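Shower Questions, Answered
Policarpio Bath & Fixture, Banstead Road, Zitstead
Last updated January 11, 2022

We sell showers, we fit showers, and we spend a surprising share of the day talking people out of showers. These are the questions that come in most often.

Do I need a rain head?
Need is a strong word. A rain head sits up high and drops water straight down on you, which is lovely if you like wet hair and less so if you don't. Most of our customers buy one with a handheld on the same bar and end up using the handheld.

Will it work with my water pressure?
Probably, but check first. Hold a bucket under your existing shower and time how long it takes to fill. If you have time to make coffee, call us before you order anything.

What's the difference between the Mevov and the Mevov Plus?
A soap shelf and 105 dollars. The valve inside is the same. We have pointed this out to the manufacturer, who did not seem troubled by it.

How high should the bar go?
High enough for the tallest person in the house, low enough that the shortest can reach the bracket. If those two people are far apart, get a longer bar and let them argue about the setting.

Can I see one on a wall before I buy?
Come by the showroom in Zitstead. The fixtures are up at the height you'd use them, and you're welcome to pull every lever.

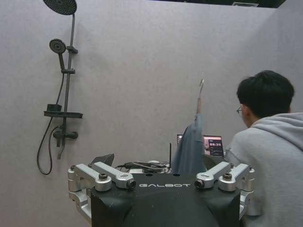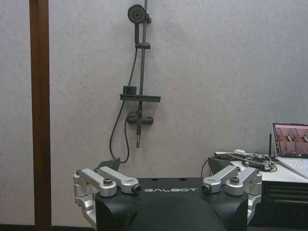
How much does installation cost?
Swapping a new set onto sound existing pipes is 200 dollars. Moving the pipes starts at 300 and goes up depending on what we find behind the tile — and we always find something. Old houses get a look-over before we quote.

Can I install it myself?
Plenty of people do. Turn off the water to the whole house, not only the bathroom, and open a tap downstairs to check that you really did. Wrap the threads with tape in the direction they tighten. Stop when it's snug. The last quarter turn is where most of our repair work comes from.

My dark finish has white spots. Is it ruined?
No, it's just hard water. Wipe it with a soft cloth and equal parts white vinegar and water, then rinse well. Leave the scouring pad in the kitchen.

Why does my handheld drip after I shut it off?
A little water stays in the head and hose and takes its time leaving. If it's still going after 10 minutes, the cartridge is likely worn. Bring the old one in so we can match it.

Do you take returns?
Unused and in the box, until the end of March for anything bought over the holidays. Once it's been on a wall, it's yours.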